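Chapter 3
Food in Shared Rooms: Snacks, Surfaces, and Small Tables

What you will learn in this chapter
How a shared workspace makes room for food without giving up its work
How to choose a surface for eating, and how to cover it
How to wash, dry, and plate soft fruit for a group
How to set up a hot drinks station that is safe to walk past
How to write a simple plan for a snack table and test it for a week

Key terms: eating surface, drop of the cloth, clear zone, drinks station, hulling, turnover, reset

3.1 A room with more than one job

Think about the last large room you spent a whole day in. Perhaps it was a studio, a school library, an open office, or the back half of a community workshop. At some point in that day you got hungry, and so did everybody else. Where did the food go? If you are like most people, it went on whatever flat thing was closest: the corner of a desk, a windowsill, the top of a filing cabinet, your own lap.

I love this subject, and I hope you will too by the end of the chapter. Chapter 2 dealt with the kitchen, a room built for food from the floor up, with drains and counters and a place for the knives. Now we step out of the kitchen and into rooms that were planned for something else. The food here is simple (fruit, crackers, tea, a sandwich cut in four) but the questions are rich ones. Who passes this table, and how often? What can be spilled on it? What happens to a bowl of berries at eleven in the morning when nobody looks at it again until three?

Open-plan rooms are the most interesting of all. There are no walls to tell people "you eat on this side." A table has to say it by the way it looks. A cloth helps, and so does a plate. A kettle within reach helps a great deal, as anyone who works near one can tell you!

3.2 What a covered table does

A bare table in a workroom is an invitation. Within an hour it will hold a laptop, a coat, two cables, and a box that belongs to somebody down the hall. Put a cloth on the same table and people slow down. They see that it has been set aside for something, and they look for another place to drop the box.

A cloth does practical work as well. It softens the sound of plates and cups. It hides scratches and old glue. It catches crumbs, and at the end of the day you can gather it by the corners, carry it to the trash can, and shake it out. (Try doing that with a desk.)

Color and pattern are yours to choose, and you should enjoy choosing them. Warm pale colors such as peach, cream, and butter yellow are kind to fruit. A printed pattern forgives a tea ring far better than plain white does. Large simple flowers are an old favorite, and with good reason: they read clearly from across a room, and they look cheerful when the table has only one thing on it.

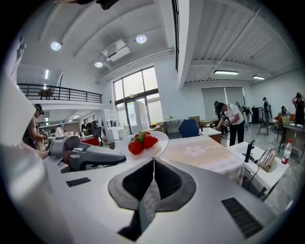 Figure 3.1 Strawberries on a white plate in an open-plan workspace. The flower-print cloth hangs down over the front of the table, and an electric kettle stands on the side table to the right.

Look at the plate in Figure 3.1 and notice how little it takes. Three strawberries, with their leafy tops still on, are enough to make the table look ready for guests. The white plate helps the red along, and the pale cloth helps the plate. We will come back to this arrangement in Section 3.5, when we talk about contrast.

The part of the cloth that hangs below the tabletop is called the drop. For a table that people walk past, keep it short. A long drop looks grand at a wedding, but in a workroom it gets caught on bags and chair arms, and one good tug will bring the plate along with it. Measure from the edge of the tabletop to the seat of a chair pushed up beside it. Your cloth should stop above that seat.

Try it yourself
Lay a cloth or a clean sheet over a table and set an empty plastic cup near the edge. Walk past with a bag on your shoulder, as close as you would on a busy morning. Fold the cloth up a little at a time and repeat. Write down the drop at which your bag stopped touching it.

3.3 Strawberries: a close look

Strawberries are a wonderful first fruit for a shared table. They need no peeling and no knife, they are easy to pick up in the fingers, and each one is a single serving that leaves only a leafy cap behind. They also bruise, leak, and spoil fast, so they teach you to pay attention.

The small specks on the outside are commonly called seeds. Each one is really a tiny dry fruit with a seed inside, and the juicy red part we eat is the swollen base of the flower. Pick up a ripe berry and look at it in good light before you eat it. It is a lovely piece of design.

The green cap should stay on until the berry is eaten or cut. Removing it is called hulling, and a hulled berry takes on water when you rinse it and starts to go soft at the top. The cap is also a handle, a very good one, and it lets a guest eat the whole berry without touching the cut flesh.

Washing and drying

1. Wash your hands and clean the sink.
2. Sort the berries before they get wet. Throw out any with mold, and set soft ones aside for cooking.
3. Rinse under cool running water in a colander, turning the berries gently with your fingers. Soap is never used on fruit.
4. Spread them in one layer on a clean towel and pat them dry.
5. Plate them last, when the table is already covered and the plate is in place.

Wash only what you plan to serve that day. Damp berries in a closed box will grow mold overnight, and one bad berry soon spoils its neighbors.

3.4 The drinks station

Where there is fruit, someone will want tea. An electric kettle is the heart of most workroom drinks stations, and it deserves a surface of its own. A small side table is ideal. It keeps steam and splashes away from the food, and it keeps the line for hot water away from people who only want a strawberry.

Choose the spot for the kettle before you choose the spot for anything else. It must be near an outlet, so that the cord runs the shortest way and never across a walkway. It must stand flat, well back from the edge, with the spout turned toward the wall or the back of the table. Leave a clear zone beside it wide enough for a mug to stand while it is being filled. Nobody should have to hold a mug in one hand and pour with the other.

Keep paper, wooden boxes, and loose cables out of the clear zone. Workroom tables collect these things quickly, so check the zone each time you fill the kettle. Cold water for drinking can go on the same table, as long as it is at the far side and nobody has to reach over the kettle to get it.

Safety note
Unplug the kettle before you wipe down the table. Empty it at the end of the day. Never fill it past the line marked inside.

3.5 Plates, contrast, and how much to put out

Beginners put out too much. It is a generous mistake, and I still make it! A heaped bowl looks splendid at nine o'clock, but the fruit at the bottom is pressed by the fruit on top, and by lunch it has begun to weep juice. A small plate refilled often always looks fresh. The rate at which a plate is emptied and filled again is its turnover, and it is the single most useful thing to know about a snack table.

Plain white plates are the standard choice for bright fruit. Red on white is strong and clean, and you can see at once whether the plate needs wiping. Green grapes and sliced kiwi do well on white too. Banana and pale melon can look washed out, so give them a blue or dark green plate if you have one. Keep the pattern in one place: if the cloth has flowers on it, let the plate be plain.

Space between pieces matters for a practical reason. When berries stand a little apart, a guest can take one and touch only that one.

3.6 Case study: the long room at Serero

Serero is a design workshop with 46 people in one long room on the second floor. In July the windows are open all day and everyone is thirsty. For years the snacks sat on top of a printer cabinet, next to the kettle, and the cabinet was sticky from one end of the summer to the other.

The workshop made two changes. A folding table was brought in from storage, covered with a printed cotton cloth, and placed near the middle of the room, clear of the main walkway. The kettle was moved to a small table beside it. The budget for cloth, plates, and both tables was $400, and the cloths took the smallest share of it.

The first week was messy. The folding table was too close to a row of desks, and chairs kept backing into it. Moving it 17 inches toward the windows solved the problem. In the second week people began to bring things from home: plums, a loaf of seed bread, pickled radishes. Two cloths are now kept in a drawer, one in use and one in the wash, and the reset (clear, shake, wipe, cover) is done by whoever takes the last piece of fruit.

Questions for discussion

Why was it wise to move the kettle and the food to separate tables?
What might have happened if the folding table had been left uncovered?
The workshop has no fixed schedule for the reset. Would that work in a room you know well? What would you change?

3.7 Before you go on

Choose a shared room you use often and sketch it from above. Mark the outlets, the windows, the walkways, and every surface where you have seen food left. Bring the sketch with you to Section 3.8, where we will place an eating surface and a drinks station on it and work out the drop of the cloth.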